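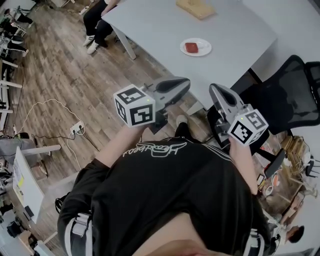

Nogueira Street Repair Evening Moves to a Bigger Room

Oct 25, 2018

The monthly repair evening on Nogueira Street has outgrown the back of the bookshop, and from next month it will be held in the old Hultard showroom two doors down, where there is room for proper tables and (this has been asked for many, many times) somewhere to hang a coat.

Regulars will remember how the whole thing began, with a couple of toasters, one very tired sewing machine and a plate of almond cookies passed around between the shelves. It has grown a good deal from there. In September the line for the lamp table went out the door and past the bakery, and 38 people signed in before the organizers had even put the kettle on. A few had to be sent home with their vacuum cleaners still under their arms, and everyone felt bad about it.

Vasco Morais, who started the evenings and still runs them, told us he had been looking for a larger place since the spring, and that he had all but given up when the showroom came free. Hultard sold kitchen stoves there for as long as most of us can remember, and the name is still up over the window in green tile. Morais hopes it will stay there. "My mother bought her stove in that shop," he said. "I learned to cook on it, if you can call it cooking. So I walked in with the key and I just stood there for a while, to tell you the truth."

The new room will take 100 people comfortably, with space along the back wall for those who would sooner sit and chat while they wait. The front windows let in plenty of light in the summer months, though in winter the evenings will depend on the ceiling lamps, two of which need new fittings. It would be a poor show if a repair group could not manage that much, and Morais says it will be done by opening night.

Much of the tool cabinet is coming over from the bookshop as it is. Dekeo, the hardware store on the corner of the market square, has added a set of small screwdrivers, a soldering iron and a box of fuses, and has promised to keep the glue shelf filled through the winter. The sewing corner is getting a second machine as well, so that people with a single hem or a stubborn zipper won't be stuck behind somebody's curtains all evening.

What can you bring? Nearly anything you can carry in by yourself. Lamps, radios, clocks, kettles, mixers, chairs with a loose leg, coats with a torn lining, toys that used to make a noise and have gone quiet. Please leave microwaves and gas heaters at home, as the group does not open those up. If you have the manual, tuck it in the bag, and if a piece has fallen off, bring the piece too, however small and unimportant it looks sitting there in the kitchen drawer.

The evenings are still free, with a jar near the door for anyone who wants to help with the cost of parts. The jar has done rather well this year. It paid for the extension cords and a first aid kit, and the $200 left over is going toward folding chairs. Anyone with chairs to give away is warmly invited to get in touch before the money is spent.

One thing that will be missed is the bookshop itself, and the pleasant habit of going in with a broken clock and coming out with a novel. The shop has agreed to stay open late on repair nights all the same, and a cart of secondhand paperbacks will be wheeled down to the showroom at the start of each evening. The cookies are coming too. We did ask.

Doors open at 6:30 in the evening, and the last repairs are taken in 30 minutes before closing, which is at nine. There is a ramp at the side entrance on Vistent Lane, and the bus stops right across the street. Sign-in is at the table just inside the door, first come, first served, and a list of the coming dates is up in the bookshop window and at the library desk.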